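Outubro, 7 da manhã. Café já frio, escrevo depressa.

Ontem fiquei até tarde com a tábua. Lixei as 2 emendas outra vez, lixa 2000, braço morto. A madeira clara mostra tudo, cada risco. Mas o veio ficou bonito, umas ondinhas que eu nem tinha reparado na loja. Pus em cima da mesa azul, a dos furos, e espalhei as peças do jogo. A estrela vermelha primeiro, claro. A Inês ia gostar dessa.

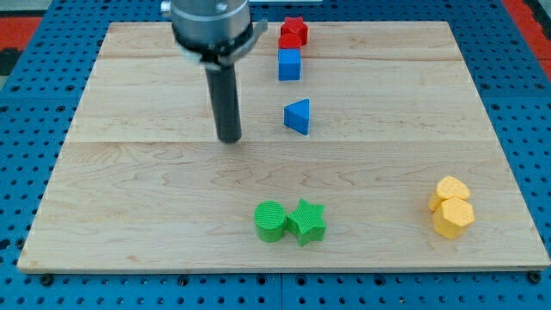 Falta o óleo. O Colton Arsenault diz duas demãos, eu acho que uma chega. Ligar para a Damanora, perguntar se ainda têm o da lata pequena, paguei 644 da útlima vez e fiquei a resmungar a semana toda.

Pés de borracha tambem, que a tábua escorrega. E decidir as regras de uma vez!! Com a estrela a valer 5 ninguém liga às outras peças.

Dormi mal. Comprar pão, ligar à mãe. Autocarro às oito, já vou atrasada.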